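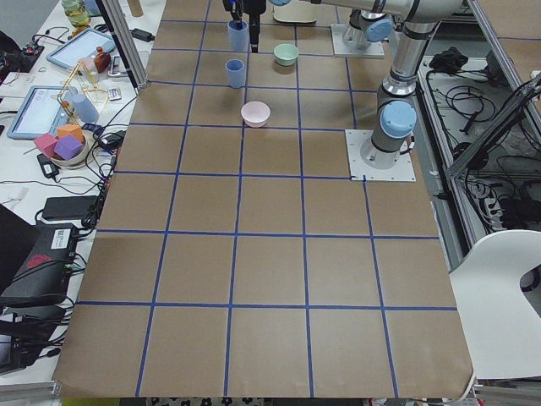 How often should a café count its stock? Once a week for dry goods, and every evening for milk, bread and anything else with a short life.

Week 4 – Stock and ordering
Tutor: Sobia Rajput

Each item needs a reorder level. Take daily use, multiply by the days a delivery takes, then add a little for safety. A café using 40 rolls a day, with a two-day wait and 30 spare, reorders at 110.

Write the level on the shelf label as well as in the stock book. Staff on the early shift
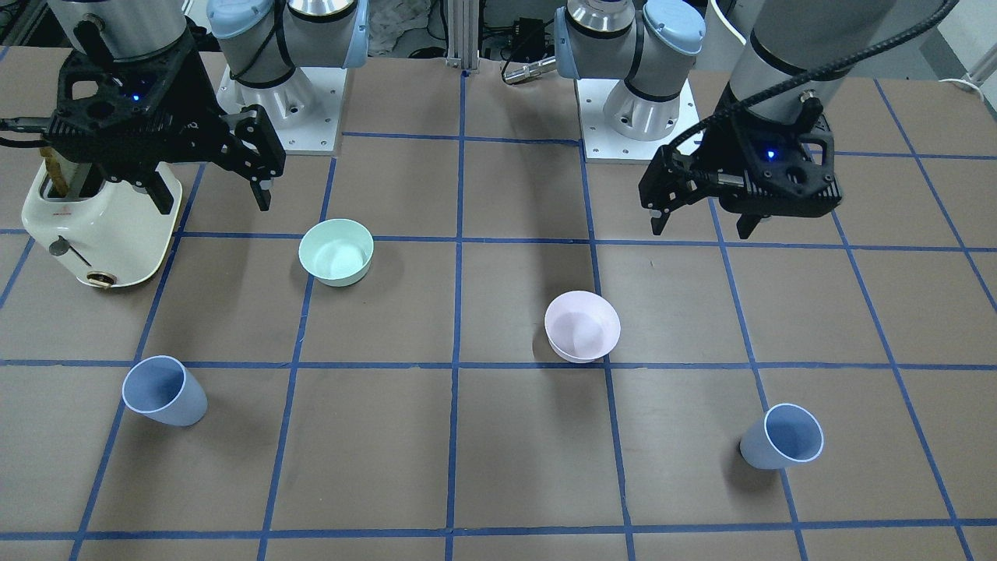
may not have the book to hand, and they are often the first to see a gap. Old stock goes to the front – new stock behind it.

Before next week: read the Tekedlow case and work out its reorder level for tea bags (200 a day, three-day wait).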